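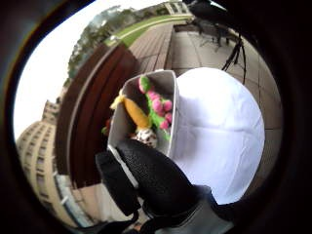

Steltora opens its doors twice a year, and the August session is the one people ask to be put on the list for. The company makes hand-held grippers and the software that turns a person's movements into practice material for robot arms. It has the use of a roof terrace with a wooden deck, a slatted wall and a strip of lawn beyond. Visitors are let up in small groups, with 39 names on the list this time. The work going on up there in the late morning was packing. A white cardboard carton held toy food, a yellow corn cob and a bunch of pink grapes with a green leaf among it, and a gloved hand had it by the rim.

Hina Arain runs the sessions. She used to manage a kitchen supply warehouse, and she talks about the job the way a shift manager would. There is a task card, a start signal and a stop signal. The card gives the goal in a single line and leaves the rest to the person holding the tool. If a toy drops, the person picks it up and keeps going. "We keep the drops," she said. "An arm that has only seen clean runs is lost the first time something slips."

Each run is short. The target for a full day is 100 runs per person, which Arain called reasonable and Kamran Tanoli, one of the operators, called a long day. He has been at Steltora since the spring. His forearms hurt for the first two weeks, he said, and then they stopped. The part he still finds hard is slowing down. People who are good with their hands tend to move too fast, and fast runs get thrown out.

Soft things give the most trouble. A carton has corners and stays more or less the shape it was. Cloth does not. Tanoli said that a bag put down twice in the same spot will sit two different ways, and the arm has to find somewhere to take hold of it each time.

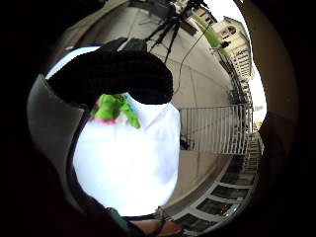
That is also why the company wanted to work outdoors. Its first recordings were all made in one room downstairs, under the same ceiling lights, against the same gray wall. An arm trained on them did well in that room. Moved to a customer's site next to a window, it reached for shadows. Ghazala Kakakhel, who leads the software side, showed a short clip of this on her laptop and let it play twice. The arm closed on an empty patch of table, lifted nothing and carried it carefully to a bin.

The customer was Khokhar, a firm that packs mail-order gift boxes. It has since taken four arms on trial. Kakakhel would not give a success rate for them. She said the figure changes with what is in the boxes that week, and that the firm's own staff still handle anything with ribbon on it.

After lunch the group moved indoors to see one of the arms run. It was a model Steltora calls Hatach, bolted to a bench at waist height. The bench was set with a tray of soft toys and an open box. The arm packed the first three without trouble. It took hold of the fourth by one ear, swung it against the side of the box and let go. Irfan Baloch, the engineer at the bench, put the toy back on the tray and started the run again. On the second try it went in.

Most of the questions were about jobs. Maham Siddiqui, who teaches a technical course at a local college and had brought part of her class, asked what her students should be learning if they wanted to be hired here. Baloch told her wiring, basic Python and how to write down what went wrong in a way that another person can follow. He said the last of these was the hardest to find. Two of the students took notes. Another asked if she could try the gripper, and Arain handed her one and a task card.

The next open day is planned for the winter and will be held indoors. Names can be left at the front desk.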